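Storgate Door Set: data card and README

Summary

Storgate Door Set is a collection of simulated runs in which a two-armed mobile robot works through indoor doorways. It was made for the night delivery trial at the Platthorpe building, where porters move linen and post between floors. The set holds 2,000 runs. Of these, 1,831 passed review and are in the release. The rest are kept in a separate folder with the reviewer's reason against each run.

Maintainer: Marichka Onyshchenko
Review lead: Somkiat Sriwong
Workplace contact: Halyna Dmytriv, night porters

Why doors

Before any model was trained, Uliana Ivanyshyn spent a week of night shifts at Platthorpe and wrote down what the porters did with their hands. Doors took up more of the shift than lifting. A porter with a full trolley stops, sets the brake, opens the door, holds it with a foot or hip, pulls the trolley through and goes back to close it. The trial asks whether a machine can take over the closed-door routes between ten at night and six in the morning, and what work is left for the porters if it does.

What is in a run

Each run has rendered views, joint positions for both arms, gripper opening and the position of the base. All views are rendered; the release has no camera footage from the building. Corridors are narrow, with panelled doors on either side, and the view may be strongly tilted. Training code should not assume a level horizon.

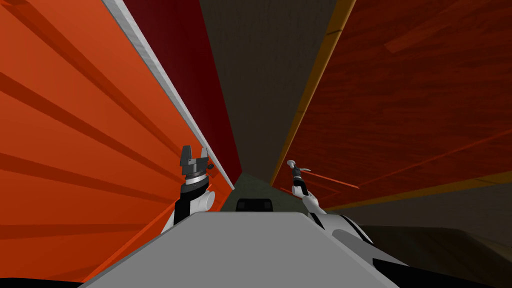

File layout

runs/ one folder per run, numbered in order of recording
rejected/ same layout, plus reason.txt
splits/ train, validation and test lists
notes/ shift notes from Platthorpe, names removed
tools/ loader and replay script

The loader reads one run at a time. Replay needs the Kravchuk scene pack, version 2 or later. Earlier versions place the door hinges wrongly and the arms will pass through the door leaf.

How runs were recorded

An operator drove the simulated robot from a desk. Two of the operators were porters on paid release from their normal shifts; the others came from the Flernovmont office. Sessions were limited to 60 minutes. Operators could stop a run at any point and mark it as failed, and were not scored on speed. Door finish, wall colour and furniture vary between scenes. Some scenes have a door already standing open into the corridor, so a policy has to deal with the leaf as an obstacle as well as a thing to be moved. 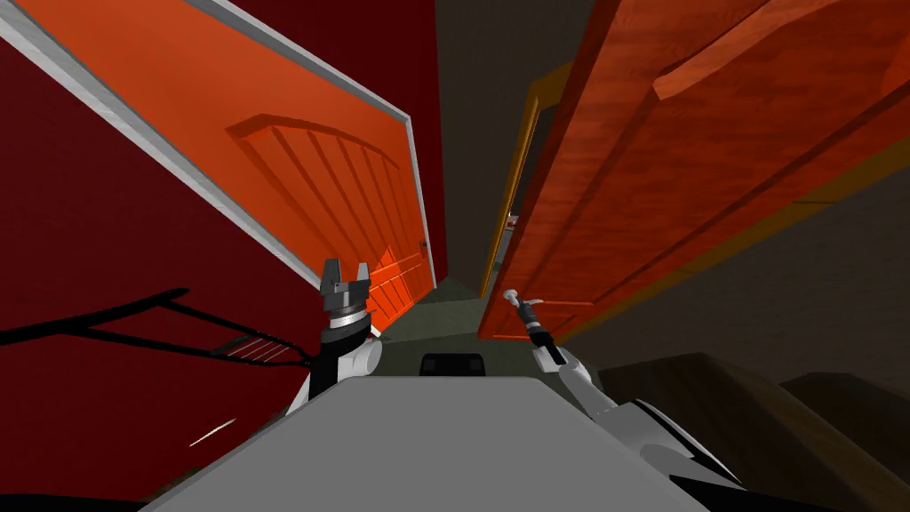

Review was done by a second person who had not driven the run. The reviewer rejected a run if the base hit a wall, if an arm was left across the opening at the end, or if the door was pushed by the forearm instead of the gripper. The last rule came from the porters. They expect to meet the robot in corridors and want to be able to tell from its gripper what it is about to do.

Effect on the work

The trial does not remove a post. It does change the night rota: one porter per shift moves from the delivery round to a desk on the ground floor, answering stop calls and clearing blocked routes. Vasylyna Pavliuk drew up the training for that desk. Porters raised three points in the first meeting, all still open:

Pay grade for the desk role has not been agreed.
The desk porter is alone for most of the shift.
Walking routes used to be how faults in the building got reported.

Known limits

No lift doors, no fire doors with closers, no glass. No people appear in the scenes, so the set says nothing about safe behaviour near staff or visitors. Contact forces are approximate. The test split shares corridor layouts with the training split and will overstate results in a new building.

Changes

January: rejected runs added, split lists rebuilt, loader fixed for runs with a missing base position.

Corrections go to Somkiat Sriwong with the run number in the subject line. Requests about the shift notes go to Halyna Dmytriv, who checks them on Wednesday.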